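Tuldale Swap Table: Frequently Asked Questions

What is the swap table?
You bring household things you no longer want and take home household things somebody else no longer wants. No money changes hands. Your closets will end the day exactly as full as they started, but with different stuff.

When is it?
Every Thursday at 6 in the evening, in the Prydderch Street hall. Doors close at eight, and Mabli Maddocks has the only key and a bus to catch.

How many things can I bring?
Up to 20 per household. A boxed jigsaw puzzle is one thing. A jigsaw puzzle in a grocery bag is 294 things, and we'd like you to take it home.

Do I have to take as much as I bring?
No. Please don't feel you must. Heledd Gape once left with less than she came with and is still spoken of warmly.
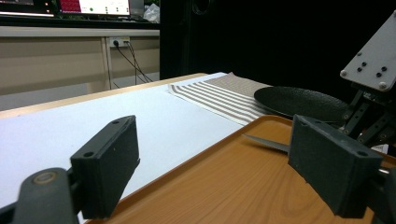 What won't you accept?
Mattresses, car seats, medicine, open food, anything with a gas tank. Also bread machines, until further notice. We have had the same bread machine through here so many times that it has its own shelf.

Do electrical items have to work?
Yes. "It just needs a fuse" is a story, and we've all told it. Plug it in at the test socket by the door before it goes on a table.

Can I reserve something?
You can hold 2 items at the desk for half an hour. After that they go back out, even if you were only in the restroom. Catrin Lougher runs the desk and will not be charmed.

Is it OK to resell what I take?
We can't stop you. If we see our own casserole dish at the Deddale flea market with a price sticker on it, though, we will come over and say hello.

What happens to the leftovers?
Books go to the Stetberg reading room, linens to the animal shelter, and the rest goes home with whoever brought it. Please stick around until closing if you've brought something large -- we mean you, exercise bike people.

Who do I ask about helping out?
Lleucu Vaughan, most evenings, at the table nearest the coffee. Bring your own mug. There are plenty to choose from if you forget.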